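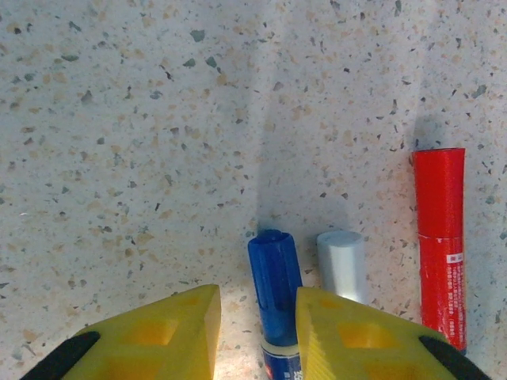 Suche Suchbegriff eingeben Los

September - von der Redaktion Raltell Hausblatt

Checkliste Herbstdurchgang Wohnung, mit meinen Anmerkungen

Einmal im Jahr gehe ich mit dem Klemmbrett durch die ganze Wohnung und tue so, als wäre ich vom Amt. Macht mir ehrlich gesagt sogar Spaß! Die Liste ist über die Jahre gewachsen, manches ist Kleinkram, aber der Kleinkram ist ja meistens das, worüber man nachts stolpert.

FLUR UND EINGANG

[x] Rauchmelder, Prüftaste gedrückt
Piept. Und wie! Ich halte mir inzwischen vorher ein Kissen drüber, sonst steht das halbe Treppenhaus in Grurnside vor der Tür.

[x] Fluchtweg frei
Na ja, jetzt schon. Der Schuhberg ist in den Schrank gewandert, der Kinderwagen steht unten im Fahrradraum.

[ ] Läufer rutschfest
Nein. Die Matte drunter ist bröselig geworden und klebt nur noch an einer Ecke. Neue ist bestellt, bis dahin liegt der Läufer zusammengerollt im Schlafzimmer.

KÜCHE

[x] Löschdecke griffbereit
Hängt neben der Tür und nicht mehr über dem Herd (da hing sie drei Jahre, ich sage nichts dazu).

[x] Dunstabzug, Fettfilter
War fällig. Zweimal durch die Spülmaschine, dann noch von Hand mit Bürste.

[x] Warmwasser voll aufgedreht, Temperatur gemessen
Nach 20 Sekunden kommt es heiß, mit dem Einkochthermometer gemessen. Früher dauerte das ewig, seit der neuen Leitung geht es.

[ ] Steckdosenleiste hinter dem Kühlschrank
Da steckt tatsächlich noch eine zweite Leiste in der ersten. Kommt weg, der Toaster zieht auf die andere Seite um. Bis das erledigt ist, bleibt der Punkt offen.

[x] Putzmittel hoch und verschlossen
Alles im Oberschrank. Nur die Flasche Flodora Entkalker hatte keinen kindersicheren Deckel, die steht jetzt ganz hinten im Keller.

ARBEITSPLÄTZE UND KABEL

[x] Kabel auf Knicke und blanke Stellen angesehen
Einmal mit den Fingern entlang, natürlich mit gezogenem Stecker. Das Ladekabel vom Staubsauger war direkt am Stecker eingerissen, das habe ich sofort entsorgt. Geklebt wird bei mir nichts mehr.

[x] Kabel so verlegt, dass keiner hängen bleibt
Clips sind besser als Klebeband, finde ich. Klebeband lässt im Sommer los und hinterlässt diesen grauen Schmier.

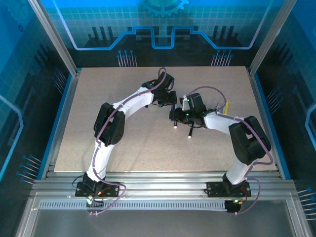 Dazu schrieb mir Ma, ich solle bei den Kabeln bloß nicht nur auf die Stolperei achten: »Schau auch, ob was unter dem Teppich durchläuft. Bei uns lag jahrelang eine Verlängerung drunter und die war an einer Stelle richtig platt getreten. Und wickel Kabeltrommeln bitte immer ganz ab, wenn der Heizlüfter dranhängt!«

Guter Punkt, den habe ich direkt als eigene Zeile aufgenommen:

[x] Nichts unter Teppichen, Kabeltrommel ganz abgewickelt
Unter dem Teppich war nur ein Legostein. Die Trommel ist eine mit 26 Metern, die wickle ich nur ungern ab, aber gut, wird gemacht.

BAD

[x] FI-Schalter, Testknopf
Ausgelöst, wieder rein, alles gut. Die Uhr am Backofen blinkt seitdem.

[ ] Silikonfuge an der Wanne
An der Kopfseite löst sie sich. Ich habe es zweimal selbst probiert und beide Male sah es aus wie Zahnpasta. Diesmal lasse ich jemanden kommen.

[x] Lüften und Feuchte
Mit Tür zu und Fenster auf geht es am schnellsten. Im Bad hatte ich nachmittags 21 Grad, für den Herbst reicht mir das völlig.

FENSTER UND BALKON

[x] Fenstergriffe fest, Kindersicherung im Kinderzimmer
Ein Griff wackelte, Schraube unter der Kappe nachgezogen.

[x] Blumenkästen gegen Wind gesichert
Hängen jetzt nach innen. Die Halter außen waren angerostet und ich habe ihnen nicht mehr getraut.

Noch offen: Läufer, Steckdosenleiste, Fuge. Um die Leiste kümmere ich mich zuerst, der Rest kommt, wenn die Matte da ist und der Fugenmensch zurückgerufen hat.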